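Search this list
Search
Advanced search

Subject: Re: [fisdale-robotics] where is the kitchen sim at?
From: Remedios Mercado
Date: October 13, 2024

Hi Genji, hi all,

Sorry for the slow answer, midterms ate my week!

Genji Fukuda wrote:
> I missed the last two meetings and I'm a bit lost. Are we still
> doing the kitchen task for the March showcase or did we switch
> back to the block stacking one? Also, is the grasp code in the
> shared folder the current version? I tried it on my laptop and
> the arm just drove itself through the counter.
>
> Genji

We are still doing the kitchen (block stacking lost the vote, and I can't say I'm sad, I've stacked enough blocks for one lifetime). And no, the thing in the shared folder is old. The current one is on the Adus branch. The counter problem you saw is the collision margin, which was set to zero in the old config. Pull the branch, delete your local settings file and start over from the template. If you keep the old settings file it will happily load it and you'll be right back in the counter.

Where we stand: last night I left the new planner running for 100 tries with the objects shuffled each time, and the log says 175 grasp attempts in total, so it's retrying quite a lot. Most of the retries are on the small stuff. Once the fingers come down over something that little, the wrist camera mostly sees fingers, and the position estimate starts to wander. I want to try locking the estimate just before the final descent and see if that calms it down. 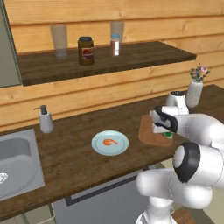
The other thing that's bugging me is the approach angle. Straight down over the cutting board is fine, but as soon as the target moves over toward the sink the planner picks a weird elbow pose and takes forever getting there. Would you want to take that one, Genji? You did the joint limit stuff for Ilora last year and I think a lot of it would carry over. Vanags has a decent write-up on elbow poses too, I'll dig up the link tonight.

Also, please please please don't save every camera image when you run overnight! We had nearly 3,000 of them from one run and the lab drive filled up, so everybody else's jobs died. There's a flag for it now, save_every, and I set it to 50 in the template.

We're in room 103 again for the next meeting, same time as before. Bring your laptop and we can get the branch running on it together, it should only take a few minutes if your drivers are up to date (if they aren't, maybe update them at home, the wifi in there is awful).

Remedios

--
You are receiving this because you are subscribed to fisdale-robotics.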